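Wanted: a freelance writer who can explain a pension without sighing

Risumeo is looking for a part-time contributing editor to help us write about ordinary money: wages, rent, savings, debt, pensions, and the letters from the bank that everybody puts in a drawer. The work is remote, paid, and starts in the new year. There is no ping-pong table. There was talk of one. 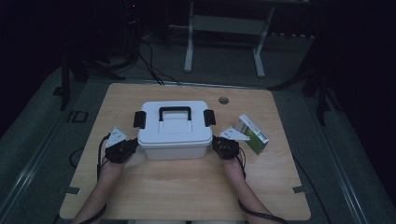
Rajitha Bhuiyan
Editor, Risumeo
Nov 24, 2023

We publish guides to personal finance for people who would sooner be doing something else. Our readers are mostly adults who left school able to label a volcano and unable to read a payslip. They don't want to become investors, or to get up at five in the morning. They would like to know what their tax code means and whether they ought to be worried about it.

Until October the contributing editor was Lech Domański, who wrote our long series on workplace pensions and has now left to write a book on the same subject, which tells you something about his stamina. We are not looking for another Lech. A person who answers emails before the third reminder would be a pleasant change, and he has read this paragraph and agreed to it.

What you would be doing

Writing two guides a month, each of 800 words, on subjects we settle between us. Recent ones have covered joint accounts, what happens to an overdraft when you move house, and how to argue with a letting agent about a deposit. The next few will probably be about student loans, sick pay and wills. We try to cheer it up where we can.

Editing other people's guides. Our contributors know a great deal and tend to put all of it in the first sentence. You would take most of it out again and ring them up to say so.

Keeping old pages up to date. Rates and thresholds change, usually on the day after we've published something about them. You'd have a list of pages to check and a spreadsheet to record it in. The spreadsheet is pink and has been since before I came.

Answering readers' letters for the monthly column. We can't give anyone personal advice and we say so at the top, in bold, and they write in anyway. You need to be kind about this and also firm.

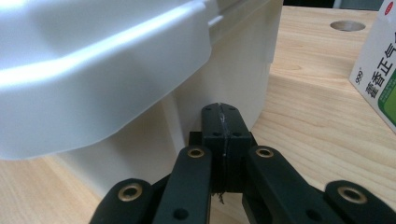
A white container on a wooden surface.

Who we'd like to hear from

You have written about money for a general audience, or about something equally dry, and people who weren't related to you read it to the end. Journalism is fine. So is teaching, debt advice, a union newsletter or the back page of a parish magazine, if the back page was good.

You can tell the difference between a fact and a press release. You check figures against the source, and you are suspicious of any sum that comes out round.

You don't need a finance qualification. If you have one, please don't hold it against the readers.

You must not be selling anything. We don't take writers who earn commission on financial products, and we don't run articles that have been "kindly supported" by a firm with a card to push. If you have a course, a coaching programme or a system, we wish you well with it somewhere else.

The practical side

This is a freelance contract for two days a week, to be worked whenever suits you, apart from a call on Tuesday mornings that suits no one. We pay a day rate, which we'll tell you in our first reply, before you've spent an evening on a trial piece. Trial pieces are paid as well. Invoices are settled by Zellside, who handle our accounts and are quicker at it than we deserve.

You can live anywhere in the UK. We do have a small office, where you'd be welcome to a desk and the use of a kettle, but we won't pay your train fare to come and look at it.

How to apply

Send us a letter of no more than a page, a link to something you've written, and one paragraph explaining compound interest to a person who is waiting for a bus and can see it coming. Please leave out the story about the grains of rice on the chessboard. We've had it.

A CV is useful but needn't be beautiful. Use the contact form on this site and choose "Jobs" from the menu, not "Complaints", although both end up in my inbox.

We read everything ourselves and will reply to everyone, including those we turn down. Applications stay open until we've found the right person, at which point this page will come down, or at least be put on the list of pages to update.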